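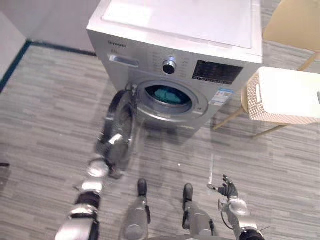
Front-loading washer with the door opening uncovered and teal laundry in the drum.

Section 4: Cleaning up the resin and dry-fitting the hull

Okay, you've checked your bag against the parts list and you've got your sprue cutters handy. Now we get to my favorite part of the Rurier build, and I know that makes me strange. I've put this kit together four times while writing these instructions, and I messed up something different each time, so most of the notes below come from my own bench.

You'll need: a bowl of lukewarm water, dish soap, an old toothbrush, a razor saw, sanding sticks in medium and fine, a sharp hobby knife, and a dust mask.

1. Wash all the resin parts in soapy water and scrub them gently with the toothbrush. Get into the engine bells and the trench along the belly, where the mold release likes to hide. Rinse, then leave everything on a paper towel overnight.

Note: Put a strainer over the drain first! The antenna bases (parts 7 and 8) are tiny, and I've lost one already.

2. Put on your mask and saw the casting block off the main hull. Stay a little proud of the line and sand down the rest. The block is thick on this one, so take your time and let the saw do the cutting.

CAUTION: Resin dust is nasty stuff to breathe. Wet-sand whenever you can, and wipe the bench down with a damp cloth when you're done. Please don't sweep it up dry.

3. Trim the flash from the wing roots with the knife. It's thin enough that you can scrape most of it away with the back of the blade.

4. Check both wings for warping by laying them on a piece of glass. If one rocks, dip it in hot tap water until it softens, press it flat on the glass, and hold it there until it cools. My second kit had a left wing like a potato chip and it came out fine.

5. Dry-fit the wings to the hull. Don't glue yet! The tab on the right wing is a hair wide on the early castings (bag numbers up to 461), and a few strokes with the medium stick will fix it. Later bags shouldn't need it, but try the fit anyway.

6. Drill the stand hole at the dimple on the belly, using the bit that matches your rod. Go in straight and stop at 8 mm. Any deeper and you'll come out through the bridge, which is how I ended up with a very well ventilated Rurier on my shelf.

Note: If you're using the Pivo swivel stand, skip the drilling for now and go to Section 6. It has its own socket and the hole is bigger.

7. Fill any pinholes with thin super glue or putty, sand smooth, and shoot a light coat of gray primer. You'll see spots you missed. I always do. Fill those too and prime again.

8. Hold the decal guide up against the primed hull and pencil in the panel breaks lightly. Beatrice Mohamedi at Clerton drew the guide to the same size as the model, so you can measure right off the page.

Let the primer cure for a full day before you start masking. The Chege fleet colors are in Section 5, along with the paint mixes I used for the stripe.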